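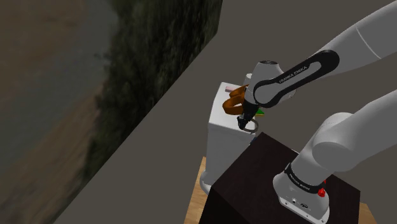 Simulated Franka Emika arm over the white cabinet, gripper pointed down at the top surface.

Clearing a surface is still my test chore

December 16, 2022

I have been using the same benchmark for household robots since July: take the things that are lying on top of a piece of furniture and put them somewhere else. No folding, no cooking, no stairs. A person does it while talking on the phone. In simulation, a single arm bolted to a block does it well enough to be interesting and badly enough that I would not leave it alone with anything made of glass.

My setup is plain. One arm, one two-finger gripper, a cabinet, a table, a few small objects. The project folder is called Norkari, for no reason I can defend. I ran 4,000 episodes on the current version. An episode ends when the target object has been moved to its goal or when 20 seconds of simulated time have passed, whichever comes first.

The failures fall into groups, and the groups are more useful than the success rate.

The largest group is approach angle. The arm's base is fixed, so a cabinet top is reached from one side only. If an object has a curved shape, such as a handle or a strap, there is usually one good way to close two fingers on it and several bad ones. The planner often picks a grasp that is fine for the fingers and terrible for the wrist. The arm then reaches a joint limit a short distance from the object and stops there until the clock runs out.

The second group is occlusion. With a camera looking over the arm, the wrist covers the object at the moment when position matters most. I tried holding the last good estimate and driving the final 2 cm without vision. It works on objects that stay put. It does not work if a neighboring object gets nudged first, which happens a lot when they are close together. A wrist camera is the standard answer and I will add one, but it brings its own calibration problem.

The third group is contact. Rigid-body simulators are generous about friction in some settings and absurd in others. I have watched a finger touch a small part at its edge and send it across the room. I changed the solver step and the contact stiffness, and the launches became rare, but I now trust my grasp results a little less in both directions.

None of this is specific to homes. Du Plessis, the machine shop where I used to do fixture work, had the same chore at the end of each shift: loose parts off the top of a cabinet and into the correct bin. The shop version is easier in two ways. The parts are known in advance, and the cabinet does not move between one day and the next. I would quote that job with a fixed arm, provided somebody kept the bins in place. I would not quote a kitchen.

The kitchen version also needs a decision about where things belong, and my setup skips that completely. The goal position is given to the arm as coordinates. A real house supplies no coordinates. It supplies a drawer that three people use differently.

Textures are the other thing I have been putting off. I vary the backgrounds and object colors so the detector does not learn one particular room, and the detector copes. Lighting stays even throughout, which flatters it. Hard shadows and a shiny countertop are next on the list, and I expect the numbers to drop.

So, can a machine do this chore yet? On a shop floor with fixed geometry, yes, with a person nearby. In a home, I would say it can do the part that takes a person no thought, slowly, if someone has set up the rest. The next change is a regrasp step: if the wrist is close to a limit, back off, pick another approach, and try again inside the same episode. I will rerun the same 4,000 starting states so the two versions can be compared directly, and post the failure table when it finishes.

Contact: use the form on the Karkomstead main page | © 2022 Karkomstead | Back to top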